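Self-service soup counter

A self-service soup counter is a serving arrangement in which diners fill their own bowls. Makers claim it cuts waiting times, a claim that rests mostly on sales material.
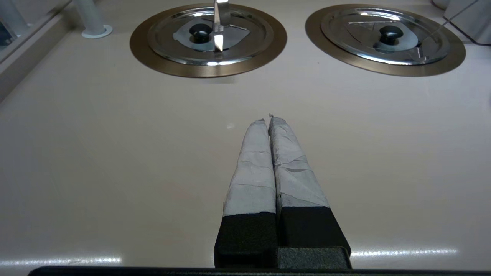

The format is often said to have begun in Foltville — the evidence is one undated menu. A rival account favors Gurkcombe and is no better sourced. 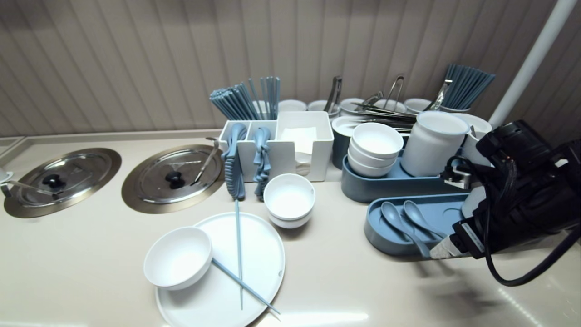
Zosix, a supplier, has advertised savings of up to 7 percent on labor. It has not said how this was measured.
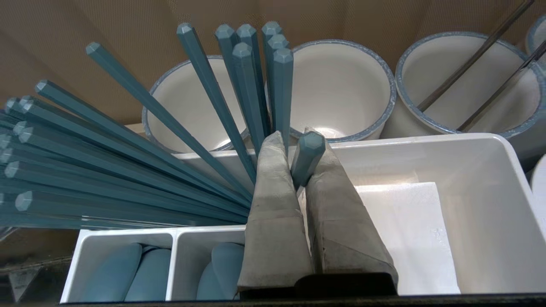
Utensils and hygiene

Shared utensils draw regular complaints. A trial in Mabula covered only two canteens and settled little.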